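6/28/19

Gripper comparison, Ferel vs. Kanholm, toy construction parts on the brown mat. Both arms up, Cerndale controller, firmware left alone from the last run.

Set closing force to 7 N on both sides to start. The Ferel closes evenly but overshoots on the small nuts and nudges them before contact. The Kanholm is slower and stays centered. Dropped approach speed on the Ferel side and the nudging mostly went away. Will keep that setting.

Force at 14 N: no gain on bolts, and the perforated strips start to tip up when gripped near an end. Back to 7.

Latency from command to first finger motion was up to 700 ms on the Kanholm. Suspect the serial adapter. Swap it before drawing any conclusion about speed.

Strips are the hard case for both. Flat on the mat there is little for a fingertip to get under. Bolts lying on their side are fine if the fingers close across the shank. Square nuts are easier than hex, which turn in the fingers if the yaw is off.

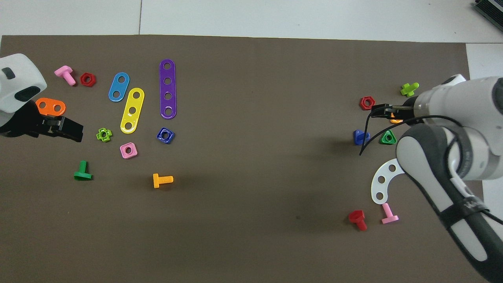
Yaw error is worse on the right arm. Rerun the hand-eye calibration there, then repeat the hex nuts with 2 mm more finger depth. Economou pads are still on order; if they show up, try them on the Ferel first and leave the Kanholm stock as the baseline.

Open: does cable drag on the wrist add to the yaw error? Check with the cables unclipped.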